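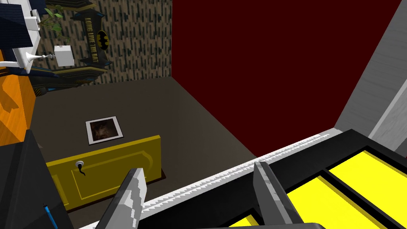

About Jindex

Jindex is a small company in Irville. We teach robots household tasks by having people do them first. An operator takes the controls, steers a two-finger gripper through the task, and we record the whole run. Our customers use those runs to train their own machines.

How we started

Ezekiel Mbeki and Norbert Jelínek met at Van Dusen, where both worked on remote handling. They left to work on demonstrations full time and rented one room above a print shop. The first product, Wondlow, was a hand controller with a simulator attached. We still use it every day, though very little of the first version is left.

What we do

Most of our work is done in simulation. We build furnished rooms and let the operator drive the gripper from its own point of view. Furniture is where new operators have the most trouble - getting two fingers lined up with a panel or a drawer front takes patience, and depth is hard to judge on a screen. We ask for 100 practice runs before anyone records for a customer.
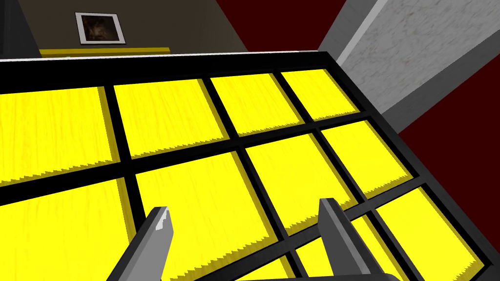
The gripper's view over a black grid with yellow panels, in one of our simulated rooms.

We also teach by hand. For that the operator holds the arm and moves it through the task directly. It is slower to set up, but some people find it easier to learn, and it suits short jobs with a lot of contact.

Every run is watched by a second person before it goes out. Failed attempts are kept and labeled as failed. Some customers ask for them.

Who we are

We are a team of seven. Ezekiel looks after the simulator and the rooms. Norbert trains the operators and still records on most days. The other five are operators, and 4 of them came to us with no background in robotics.

Visiting

The office is open to visitors on Monday afternoons. Please write to us first - the front door is locked and the bell is hard to hear from upstairs.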